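Fianza de un apartamento de vacaciones retenida por la limpieza final

Publicado en Alojamiento y alquileres por Anneliese Janssen, 1 de julio de 2023

Hola a todos. Alquilamos un apartamento de dos dormitorios por medio de la agencia Plota, 26 noches. Al reservar pagamos 500 euros de fianza y en el contrato figura una «limpieza final obligatoria» sin importe. Al marcharnos barrimos, fregamos la cocina, vaciamos la nevera y bajamos la basura. Ahora la agencia me escribe que descuenta 198 euros por la limpieza y que devolverá el resto en agosto. No mencionan ningún daño. ¿Pueden hacerlo si el precio no aparecía en ninguna parte? Tengo el contrato y los correos.

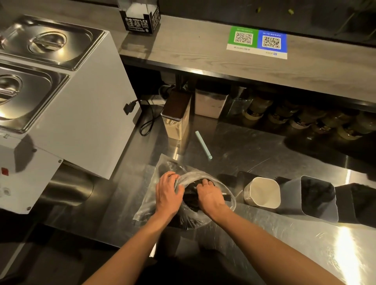
Bolsa de plástico en la encimera, junto al calientaplatos

Se me olvidaba: en el anuncio ponía «ropa de cama y toallas incluidas». De la limpieza no decía nada – lo he vuelto a mirar esta mañana.

Arne Stüber

Lo primero es separar las dos cosas. La fianza responde de los daños y de lo que quede pendiente según el contrato. La limpieza final es un servicio y su precio tendría que constar antes de reservar, en el anuncio o en la confirmación. Si solo pone «obligatoria» y no hay cifra, yo lo reclamaría por escrito.

Pide tres cosas en el mismo correo: la factura de la limpieza, la cláusula en la que se basan y la fecha exacta de la devolución. Dales un plazo de dos semanas. Por teléfono no sirve, luego no queda constancia. Mira también las condiciones generales, que a veces van en un PDF aparte y ahí sí está la tarifa. Si está y lo aceptaste al reservar, la cosa cambia bastante.

Si no contestan, hoja de reclamaciones y oficina de consumo del municipio donde está el apartamento. Es gratis, aunque lento.
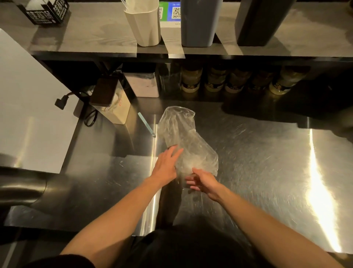

Gunther Schwerdtfeger

A mí me pasó algo parecido con una casa rural y 300 euros de fianza. Me los devolvieron enteros después del segundo correo. La próxima vez alquila directamente al dueño y ya está.

Eylül Aydoğan

Un añadido a lo que dice Arne: guarda una captura del anuncio hoy mismo, con la dirección de la página visible. Los textos se cambian de una temporada a otra. Y si pagaste la fianza con tarjeta, pregunta en el banco qué plazo tienes para discutir el cargo.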